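트루딕스, 배전함 조립 실습 과정 개편… 3월부터 새 교육 기준 적용

2/16/20

전기 설비 교육기관 트루딕스(Trudix)는 소형 배전함 조립 실습 과정을 개편하고 오는 3월 개강하는 과정부터 새 기준을 적용한다고 밝혔다. 이번 개편은 주택 및 소규모 사업장에서 사용하는 배전함의 조립과 점검을 담당할 실무 인력을 양성하기 위한 것으로, 교육 내용의 구성과 실습대 운영 방식, 평가 항목 전반이 조정되었다.

기존 과정은 이론 강의를 먼저 마친 뒤 후반부에 실습을 집중 배치하는 방식으로 운영되어 왔다. 개편된 과정에서는 첫 주부터 부품을 직접 다루는 시간을 편성하였으며, 수강생은 함체와 덮개, 레일, 단자대, 차단기, 벽면용 스위치 및 콘센트의 명칭과 규격을 실물로 확인한 뒤 결선 이론을 학습하게 된다. 전체 교육 기간은 12주로 종전과 같다.

실습대 위에는 골이 진 흰색 완충 시트를 깔고, 당일 사용할 부품을 작업 전에 모두 꺼내어 배치하는 것을 원칙으로 한다. 함체는 덮개를 분리한 상태로 작업자 정면에 두며, 덮개와 배선기구류는 한쪽에 따로 모아 둔다. 덮개의 투명창이나 스위치 표면에 흠집이 생길 경우 해당 부품은 평가용으로 사용할 수 없으므로, 완충 시트의 사용은 모든 실습 시간에 의무화된다. 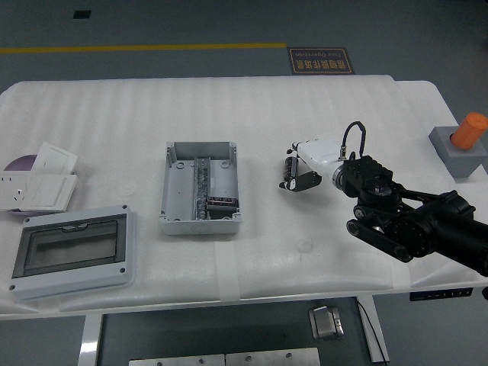
완충 시트 위에 놓인 배전함과 덮개, 배선기구. 함체 중앙의 DIN 레일에 단자대와 차단기가 장착되어 있다.

조립 실습은 레일 고정, 단자대 장착, 차단기 체결, 내부 결선, 덮개 고정의 순서로 진행된다. 트루딕스는 이 가운데 레일 고정과 덮개 고정 단계의 평가 배점을 높였다. 레일이 기울어진 상태에서 단자대를 장착하면 이후 공정에서 바로잡기 어렵고, 덮개 모서리의 나사를 한쪽부터 완전히 조일 경우 덮개가 들뜰 수 있다는 점을 고려한 조치이다. 수강생은 네 모서리의 나사를 대각선 순서로 가볍게 체결한 후 다시 같은 순서로 조이는 방법을 익히게 된다.

실습용 자재는 그레나틱스(Grenatix)가 공급한다. 양 기관이 체결한 협약에 따라 그레나틱스는 함체와 덮개 300조를 교육용으로 납품하며, 배선기구와 단자대 등 소모성 부품은 분기별 소요량에 맞추어 별도로 공급한다. 사용을 마친 함체는 분해와 세척을 거쳐 다음 기수에서 재사용한다. 나사 구멍이 마모되었거나 내부 돌기가 파손된 함체는 재사용 대상에서 제외하고 분해 관찰용으로 전환한다.

부품 식별 과목도 신설되었다. 이 과목에서는 배전함에 직접 들어가는 부품뿐 아니라 전해 콘덴서와 같이 주변 기기의 점검 과정에서 접하게 되는 부품을 함께 다룬다. 수강생은 외형과 표면의 표시를 근거로 부품의 종류를 구분하고, 극성이 있는 부품의 방향을 확인하여 기록지에 기재하여야 한다. 유사한 부품을 한 실습대에 나란히 배치하는 방식은 지난 학기 시범 수업에서 먼저 적용되었다.

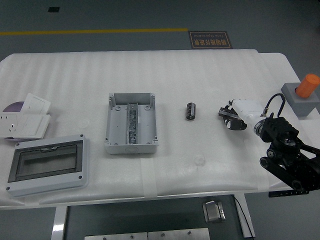 식별 과목의 평가는 필기와 실물 평가로 나누어 총 2회 실시한다. 실물 평가에서는 지정된 부품의 명칭과 용도를 기재한 뒤 해당 부품을 원래의 위치에 되돌려 놓는 것까지를 평가 범위로 한다. 부품을 시트 바깥에 두거나 다른 부품 위에 겹쳐 놓은 경우에는 감점 처리된다. 세부 채점 기준은 개강일에 배포되는 교육 안내서에 수록될 예정이다.

실습실 이용 규정도 일부 변경된다. 실습대 주변 바닥에는 가방과 공구함을 둘 수 없으며, 개인 공구는 반입 전에 절연 상태를 점검받아야 한다. 실습 종료 후에는 담당 강사의 확인을 받은 다음 부품을 보관함에 반납하고, 완충 시트에 남은 전선 피복과 나사를 제거하여야 한다. 규정을 위반하여 부품이 분실되거나 파손된 경우 동일 규격의 부품으로 보충하는 것을 원칙으로 한다.

수강 신청은 트루딕스 교육지원실에서 방문 또는 우편으로 접수하며, 관련 분야의 재직자와 취업 준비자 모두 지원할 수 있다. 종전 과정을 이수 중인 수강생은 남은 기간에 한하여 기존 평가 기준을 적용받되, 희망하는 경우 부품 식별 과목을 추가로 수강할 수 있다. 추가 수강에 따른 별도의 실습비는 부과되지 않는다.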